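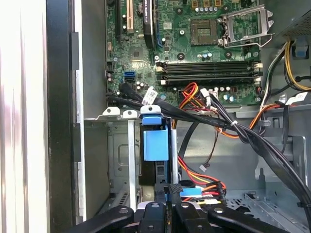 Wrist camera, socket open, no CPU.

June, 4 pm. Viola's new socket detector (Musus branch) is meant to cope with the black cable bundle. I'm not convinced. It scored well on the Jikstead set, but those boards had tidy wiring. Ran it on wrist views only: 6 poses, 4 usable, and in 2 of those the box drifted on to the memory slots.
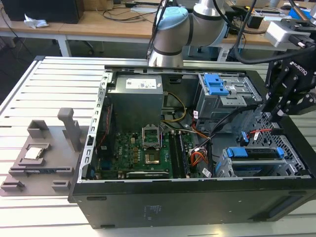
Planner still takes whatever pose it's handed — no check against the fixed camera. Until it does I wouldn't let it near bare contacts. Graziella wants a confidence cut-off. Confidence was high on both bad ones, so what would that cut?

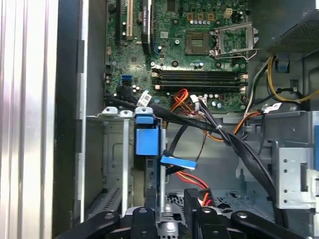 Load plate up, memory slots below the socket.

To do: log both cameras, rerun with 3 seeds.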